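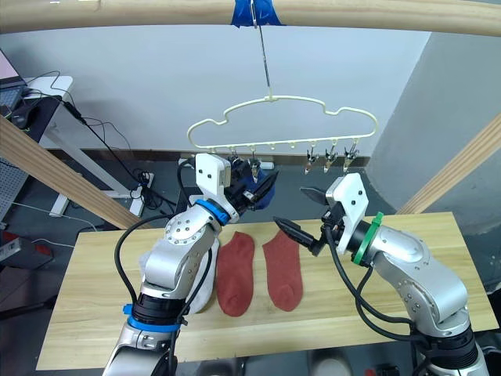
Why does the policy freeze right before it opens the gripper?

Usually the planner and the policy disagree about what time it is. In my case the action chunks were arriving stamped with inference start time, the executor thought they were stale, threw away the first few steps of each one, and the few steps it threw away were the ones with the release in them. So the arm sits there holding the sock. Forever if you let it.

OK so that was my week. Writing it down fast before I forget, 4/25/21, kitchen table, cold coffee.

Background for the two people who read this: sock hanging task, two arms, hanger with metal clips, socks start on the table. Left arm and right arm each get their own command stream but they come out of one model. I own the bit between the model and the motors. We call it Dendalex internally, which was a joke name and now it's in the package path so too late.

Symptoms first. Sock comes up to the clip fine. Approach looks good. Then a hover. Then sometimes a little twitch, then more hover. Logs said everything healthy, loop running, no dropped messages. I beleived the logs for a day and a half. Should not have.

What I tried, in order, most of it dumb:

Lowered the gripper force threshold. Nothing.

Retrained with more release examples weighted up. Cost me a night of GPU time. Slightly worse?

Blamed the cables. I always blame the cables.

Blamed perception. This one felt smart at the time. Clips are small and shiny, the detector box on them jumps between ticks, so I figured the model never felt sure enough to let go. Put a filter on the clip position, smoothed over 4 ticks. The overlay looked gorgeous. Same hover.

Then Ruby-Lee Bright looked at my plot over a call and asked why the commanded gripper width was a flat line when the predicted one had a big step in it. I had them on separate axes. On separate tabs, even. Put them together and there it is, the model asks for open, every single chunk, and the command never gets it.

After that it went quick. Inference was taking 419 ms on the big model. The old one took a lot less, so the stamp being wrong never mattered, the executor skipped maybe one step and you couldn't tell. With the new one it skipped 23. Meanwhile the next chunk gets predicted from an observation where the sock is still held, so it plans the release again, at the same place near the front, and it gets cut off again. A loop with perfectly good parts in it.

Fix, part one: stamp the chunk with the observation time and carry that all the way through. Not the time the node woke up, not the time the reply got back. The Uvbridge transport was rewriting the header on republish, by the way, and that's been in there since January. My commit. Yes I checked.

Part two: don't just drop the stale steps. Arm joints, fine, skip ahead and blend, the arm catches up. Gripper is different, open/close is an event and if you skip it it's gone. So now if there's an open or close inside the skipped part it gets latched and played on the first live step. Unless the arm is too far from where the model thought it would be, then it gets tossed and we wait for a new chunk. "Too far" is a number I picked by squinting. Needs a real value.

Part three, a warning in the log when skipped steps go over a limit. Should of been there from the beginning. It's yellow. It prints a lot.

Also bumped the executor timeout to 540 ms so the slow model doesn't trip it on a bad tick. I don't love that. The real answer is start the next inference before the current chunk runs out, overlap them, and blend at the seam. Half written on a branch. The seam is where the two arms get out of step with each other because I blend them separately, and with one arm near the hanger and the other one down by the table you really notice. Probably blend the whole vector at once. Trying that tomorrow.

Things I still don't get:

The twitch. Small jerk in the left wrist just before the hover, should be gone if it was the chunk thing, still shows up in replay with the fix on. Might be the Yousafzai filter on the joint targets (internal name again, don't go looking for it, it's a low pass with opinions).

Whether the retrained weights are junk now. They were trained to fix a problem the model didn't have. Going back to the older checkpoint I think and redoing the comparison from scratch. Annoying.

Clip smoothing stays in or comes out? It adds lag. Lag is what got me here. Leaning out.

Note to self, plot commanded and predicted on the SAME AXES. Put it in the default layout. Do that before anything else.

Driving to Tiltelville on the weekend so no replies til after. If you have a chunk executor that handles discrete events in some cleaner way please send it, mine has three nested ifs and a flag called really_open.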